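The Board at Eminton

Noel Pangilinan did not believe in the board, and he said so before he had taken his coat off.

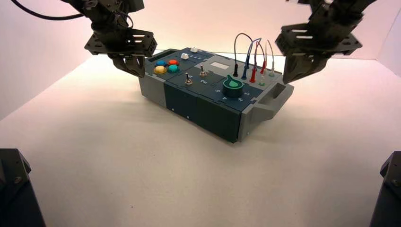 "Fourteen days," he said. "That's how long they spent arguing over which colour the buttons should be."

"Two by two," said Karthikeyan Varghese. "Blue, red, yellow, green. I think it looks rather cheerful."

"So does a fruit machine."

Karthikeyan let that go. He had carried the thing up from the van by its grey handle, and he was still pleased at how easily it had come. The last one they'd been sent at Eminton had needed a trolley and a signature from Brennan.

Noel walked round the table once. He had spent most of his working life testing things that other people were proud of, and he had learned to start with whatever they didn't mention. The letter from Prulau went on for a page and a half about the buttons. It gave one line to the switches. There were two of them, silver, the old sort you flick with a thumb, and beside one somebody had printed the word On.

"On what?" he said.

"Just on."

"And the other one?"

Karthikeyan looked in the letter. He turned it over and looked at the back. "It says both switches are self-explanatory."

"I see."

"Perhaps it's off."

"A switch that's only off," said Noel. "I'd pay to meet the man who drew that up."

Rain had started on the skylight. It was ten to four, and the people from Dotano were due to ring at four to hear that everything was marvellous. They had paid for 97 of these, on the strength of a brochure and a lunch, and they wanted to be told it had been money well spent. Noel had been asked for a paragraph. He had written one in the car in case, and it was not a kind paragraph.

"You haven't touched it," Karthikeyan said.

"I'm coming to that."

"You've been coming to it for a good ten minutes. You did this with the kettle."

"I was right about the kettle."

He had been, too, and it had done him no good with anybody. He pulled out the stool and sat down. Closer to, the board was better made than he wanted it to be. The panels met properly. He put a finger on the yellow button and pushed, and it went down with a fat little clunk and came up again, and he pushed it a second time before he could stop himself.

"Well?" said Karthikeyan.

"It's a button."

"You're smiling."

"I'm not. What's it meant to do?"

Karthikeyan went back to the letter and read for some time, moving his lips. Downstairs the telephone began to ring, early, and neither of them got up.

"Try the blue," he said.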